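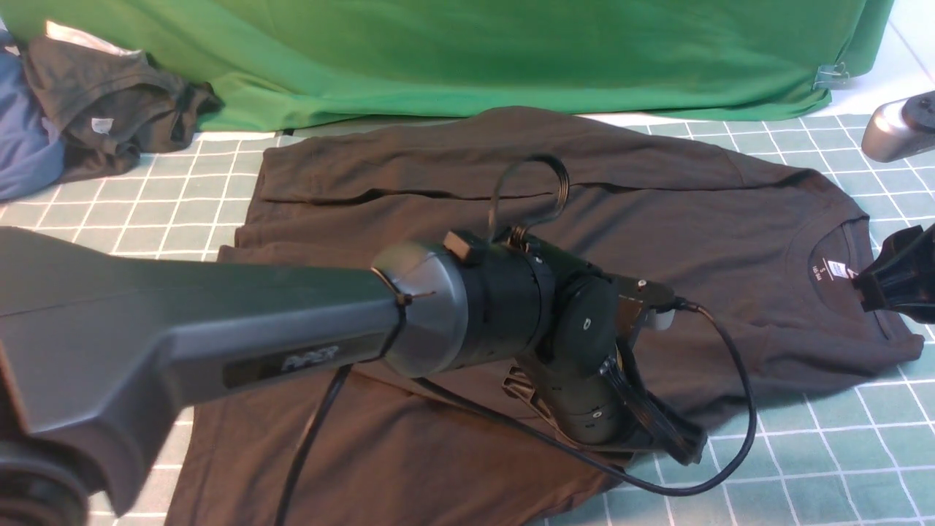
A short-sleeved T-shirt laid sideways on the grid. The printed label inside the collar carries the letter S.

The Flat Shirt: Folding and Storing Dark Knitwear at Prundura

Few household tasks receive as little formal attention as the folding of a T-shirt. Most people learn it at home, by watching, and keep the same method for life. At Prundura, the clothing library in the Jaradard district, the method has been written down. The library lends everyday clothes to residents who are between homes, starting new jobs or returning from long stays in the hospital, and its shelves hold 1,144 garments. A large share are T-shirts, and a large share of the T-shirts are black or close to it.

Dark knitwear presents a particular difficulty. A striped shirt or a shirt with a large print can be recognized from a single edge. Two black shirts in different sizes, folded by different hands, can look the same on a shelf until both have been opened. The Prundura guide to folding, revised in January, was prepared with this problem in mind.

The guide begins with the surface. A bed or a sofa gives under the hands and leaves the fabric uneven, and a bare tabletop offers nothing to measure against. The library recommends a surface printed with a square grid, of the kind familiar from sewing rooms. Pale lines on green serve well under black fabric, as the outline of the garment remains clear from hem to collar. The lines also allow the person folding to see at once whether a sleeve has drifted or a hem has twisted.

Shirts are laid sideways, with the collar toward one hand and the hem toward the other. Readers accustomed to placing the collar at the top may find this awkward at first. The advantage lies in reach: both sleeves can be brought in along the length of the body without leaning across the table. The fabric is smoothed from the chest outward with the flat of the hand. Pulling at the corners is discouraged, particularly with cotton jersey, which stretches readily and does not always return to shape.

Long sleeves require an additional step. The first sleeve is turned back over the body so that it lies in a straight band along the edge, parallel to the side seam. The second is then brought across in the same manner. If the sleeves are crossed at an angle, the cuffs meet in the middle and form a lump that will show through the front of the shirt after several weeks in a drawer. 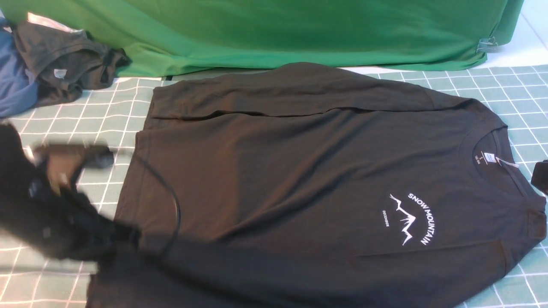 Printed designs deserve some care. A screen-printed logo on the chest should finish on a flat panel, away from any crease, and should not be pressed face to face with another print. The guide asks that paper tags and string loops be laid inside the collar until the garment is entered in the register, after which they are removed with scissors. Size labels are left in place. Where a label has worn away in the wash, the size is written on cotton tape and sewn in at the same point.

Once the sleeves are in, the body is folded toward the center and then folded again to the depth of the shelf. The last fold is tucked under, giving a firm lower edge by which the bundle can be lifted. A small amount of wrinkling on the upper surface is accepted. The library considers that a shirt folded in a reasonable time and put away is of more use to its borrowers than one folded to the standard of a store window.

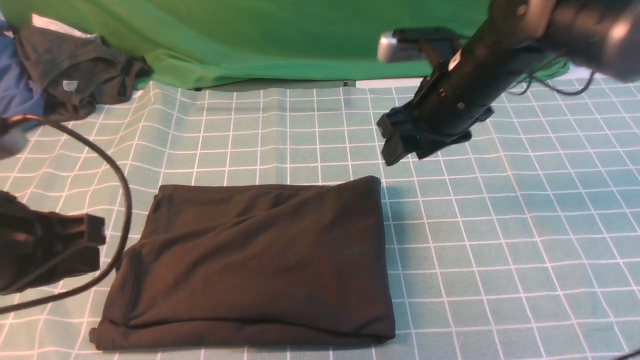

A black garment folded into a roughly rectangular bundle, with a thick roll of fabric along its lower edge.

Storage follows the same plain approach. The Pledgate shelving at Prundura is divided into 121 compartments, arranged by size and then by sleeve length. No compartment holds more than two stacks. Color is not used as a category, a decision that drew objections when the system was introduced and that has since been kept. Borrowers, the library found, ask first for something that fits.

Garments waiting to be folded are kept to one side in a small pile, with their labels facing out where possible. The guide advises against allowing this pile to grow. Knit fabric left bunched overnight takes on creases that smoothing alone will not remove, and a second pass with steam is then needed.

Larger pieces of cloth – curtains, table covers, sheets of plain fabric for display – are treated in a separate chapter. These cannot be folded well by one person at a table. Two people take the corners, bring the long edges together and work toward each other, halving the length each time. The squares left in the fabric are a useful record, and refolding along the same lines keeps a cloth tidy. When smoothness matters more, the lines should be changed at each folding, or the cloth rolled on a tube.
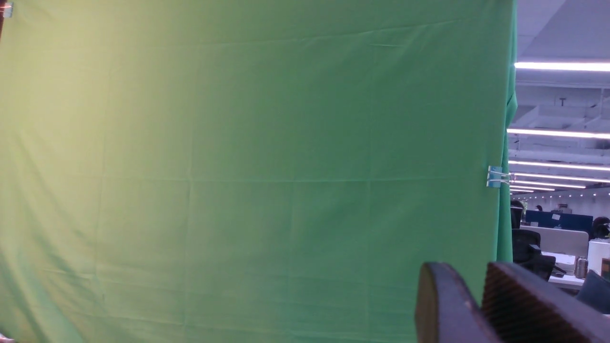

Fold creases divide a length of green cloth into panels. A metal binder clip holds the edge at the right.

For hanging such cloths, ordinary binder clips from an office supply drawer are satisfactory. They grip firmly, leave no holes and can be moved along the edge until the fabric falls as desired. A folded scrap of cotton between the jaws and the cloth will prevent marks on delicate weaves. Clips should be taken off before the cloth goes back to the shelf.

The guide also includes a short note on laundering dark cotton. Shirts are washed inside out in cool water and dried away from direct sun. Fading to charcoal is treated as ordinary wear, and faded shirts remain in circulation as long as the seams are sound.

The revised guide is available at the Prundura front desk and at the Sandu branch, where a gridded table is open to the public during lending hours. Visitors may bring their own clothing.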